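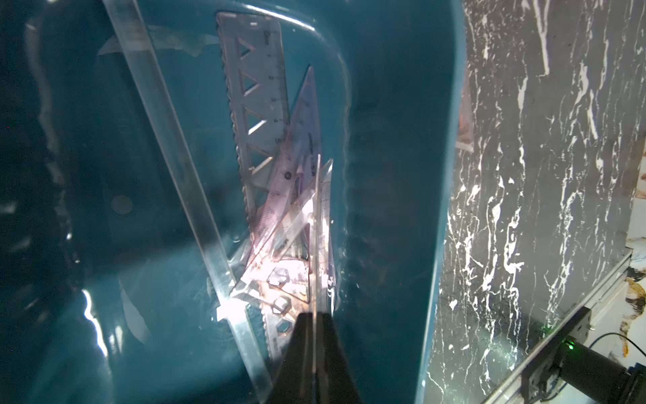
Clear and tinted drafting tools under water in a teal bin, with the gripper closed on the lower end of the pile. Wrist camera view.

Transparent objects are hard for robots, and transparent objects under water are harder. A depth sensor looking at a clear set square tends to return the surface behind it, or nothing. Add a rippling layer of water with its own highlights and the sensor data loses most of its value. Kerstin Berge's group at Hunine has spent the spring on this problem by leaving depth out and having people do the seeing.

The method is teleoperation. An operator sits at a pair of hand controllers, watches the wrist camera feed, and moves the arm through the task: reach into the bin, take hold of one drafting tool, lift it clear, set it down. Joint positions, gripper opening and video are recorded together. A policy is then trained to reproduce the motion from the video alone.

"The operator can't see the edges very well either," Berge says. "What they learn to use is the way the glare breaks along a corner. We want that in the data, so we don't correct the lighting."

Drafting tools were chosen for their geometry. A straight acrylic strip has thick edges that show as a pale band. A ruler with triangular cutouts and a scalloped edge gives the camera printed numerals and plenty of contrast. A plain clear set square gives it almost nothing except a glint on each edge, and where several tools overlap the glints merge. The fingers have to close on a thin edge that may belong to any of them.

Hemi Pomare, who runs the operator sessions, allows 15 minutes at the controls before a break. Beyond that, he says, approaches get slower and grips get wider. New operators record nothing that is kept on their first day. They practice on dry tools first, then on a single submerged one, then on the pile.

Refraction is the usual source of early errors. Seen at an angle through water, an object appears shallower than it is, and a beginner closes the gripper too high. The correction is learned within a few attempts, but it has to be consistent across operators or the policy averages two incompatible habits. Pomare has the group approach with the fingers open to the same width and pause before closing. The pause costs time and makes the recordings easier to segment.

Failed grasps are kept if the operator recovers without withdrawing the arm. Berge considers these the most useful recordings in the set. An early policy, trained on clean runs only, would miss an edge, close on water and carry on lifting.

The current set comes from 9 operators and covers 13 arrangements of tools, with 4 held back for testing. Berge declines to give a success rate until the held-back arrangements have been run with the water level changed. The operator interface, called Ellano, will be documented separately.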